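Speaker notes – "Why your meeting could have been shorter"
Bravton regional office day, May. Slot: 20 minutes. Clicker is in my left pocket. Check it's on BEFORE walking up.

## Opening

- Wait for the coffee line to thin out. It won't. Start anyway.
- Ask who has a meeting right after this one. Look sad for them.
- The Ukach story: 412 calendar invites in one quarter, for a team that makes shelf labels. Pause. Let them do the math on their own calendars.

## Slide 2 – The room

Big tables make long meetings. People who book a room for an hour will fill an hour, and if the table is nice they'll fill it twice.
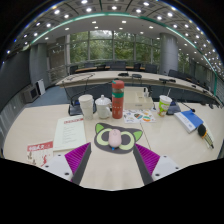 *Slide 2: Conference table, with cat mouse pad.*

- Don't linger. They will want to talk about the cat.
- Gilani moved its weekly review to a hallway and cut it to 17 minutes. Mention the sore feet, it gets a laugh.

## Slide 3 – The agenda

- An agenda is a list of questions. "Budget" is a noun and nobody has ever answered one.
- Skinulari example: one question per invite, no question, no invite. Attendance dropped. So did complaints – mostly.
- Drink water.

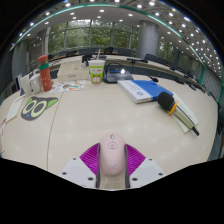 The worst offender is the meeting where one person edits a document and everyone else watches. Say this slowly, half the room did it this morning. Whoever has the mouse has the meeting, even when it's a pale pink one with a little scroll wheel, and the rest are an audience. Send the draft out first, then meet on the two lines people fight over.

## Close

- Homework: cancel 2 things before lunch.
- If running late, skip the chart. It's a bad chart.
- Questions until they turn the lights down.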